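Brelside Gridded Work Mat, Green
Item 3632

The Brelside Gridded Work Mat is supplied to school textile rooms, garment sorting rooms and alteration workshops. It protects the table beneath and gives staff a printed reference for straightening, measuring and folding clothing. Orders are filled from the Lyons warehouse in cartons of 20.

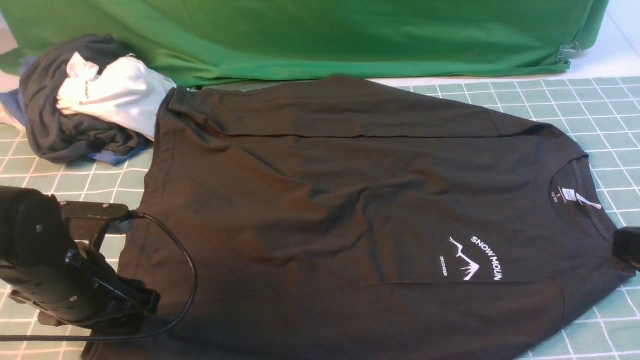

Dark garments are difficult to square up on a dark or patterned table. The white grid on a green ground remains easy to read beside them, as with the black long-sleeve shirt with the mountain print, and the neckline can be lined up with a printed row before the sleeves are brought in. Institutions that handle mixed sizes may wish to check the neck label at this stage.

Mats may be placed edge to edge on longer tables. Joining strips are sold separately as item 313. The Dosis table clamp, item 351, is suitable for tables with a square edge.
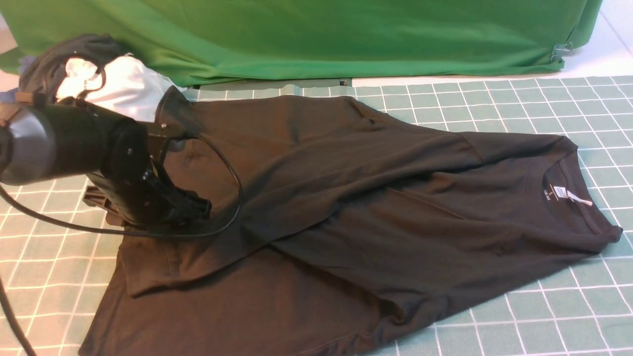

Customers should allow working space on every side of the garment. An adult T-shirt laid diagonally takes up much of the surface, and it is good practice to keep a band of open grid beside it — folds can then be checked against the lines. Clothing waiting to be folded is best kept toward the back.

Wipe with a damp cloth. Do not iron on the mat. Store flat.

Inquiries regarding institutional accounts should be directed to Tomoyo Hattori, Himedero Supply Office. Orders received before noon are processed the same day.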